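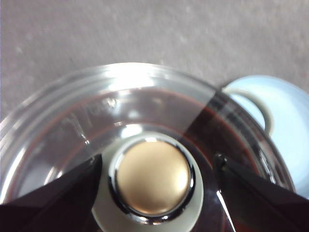
Clear glass vessel on a speckled gray surface, from above

Audio Editor, Book Discussion Podcasts (part-time, remote)

Privonell produces Palma, a podcast in which two hosts read one novel per season and discuss it chapter by chapter. The back catalog stands at 203 episodes. We are hiring one editor to start in July.

Scope of work
The editor receives separate WAV tracks for each speaker, recorded at 48 kHz, 24-bit. Raw sessions run some 114 minutes and are cut to between 60 and 75. Tasks are dialogue editing, noise reduction, leveling to -16 LUFS, placement of chapter markers, and export of two versions: the public feed and the supporter feed, which carries no ads. Spoiler sections must be marked in both. Chapter titles are supplied by Gobnait Carroll.

The editor does not write show notes, book guests or handle social media.

Requirements
At least two years of spoken-word editing. Working knowledge of Reaper or an equivalent multitrack editor. Own headphones and a quiet workspace. Familiarity with the novels is not required, but the editor must be able to check a quoted passage against the printed text.

Terms
Contract position, renewable each season. Pay is $280 per finished episode, invoiced monthly. Expect one episode a week, with turnaround of four working days. Revisions are limited to one round per episode; further rounds are paid by the hour.

How to apply
Send a resume and two links to edited episodes, with a short note on what you changed in each, to Florencia Troncoso through the contact form. Shortlisted applicants will complete a paid ten-minute test edit, reviewed by Abelardo Ocampo. Files over 2 GB cannot be received through the form.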